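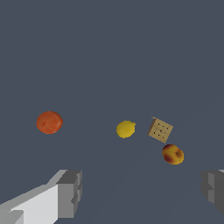 The Second Country: Children of Statesmen Abroad

By Mohcine Tazi
Published by Wibisono Press
Hardcover, 442 pages, English
Price: $53.00
In stock at our Fesbridge warehouse

About this book

What happens to the family of a leader when the leader is gone from office? Some sons and daughters stay in the capital and keep the apartment. Others leave, take a teaching job in a foreign city, and for many years answer the same questions from journalists about their father.

Mohcine Tazi worked as a wire agency reporter before he started to write books. For The Second Country he spoke with children and grandchildren of ministers, party secretaries and ambassadors who made their life in another country. He lets them speak at length. Some of the conversations are about big events, but many are about smaller matters: a passport that was not renewed, a telephone call at night, which language to use at the dinner table.

The author does not try to judge the parents. This was criticized by some readers of the first edition, and he answers to them in the new preface, dated Sunday, April 18, 2021.

What is new in the second edition

The chapter on citizenship is written again from the beginning. Two interviews were added, and one was taken out at the wish of the family. The index now gives family names in both spellings where the newspapers used both — this was the most frequent request from librarians.

Details

Binding: sewn, cloth cover, with dust jacket
Maps: 4, black and white
Notes and bibliography: yes
Photographs: none
Edition: 2nd

The paperback will come in September. It will have the same text and the same page numbers, so you can cite from either one.

Also available

The e-book is sold only through the Pumimik reader and cannot be printed. Audio is not planned for now.

Shipping and returns

Orders paid before noon leave the warehouse on the same working day. Please check the book when it arrives. If a corner is bent or pages are missing, write to us with your order number and we will send another copy — you do not need to return the damaged one.

Libraries and schools can order by invoice. For reading groups in the Jirkcombe area, it is possible to pick up the parcel at our shop counter without shipping cost. Choose "Pick up" on the payment page and wait for our message before you come.

Add to cart
Add to wish list
Ask a question about this title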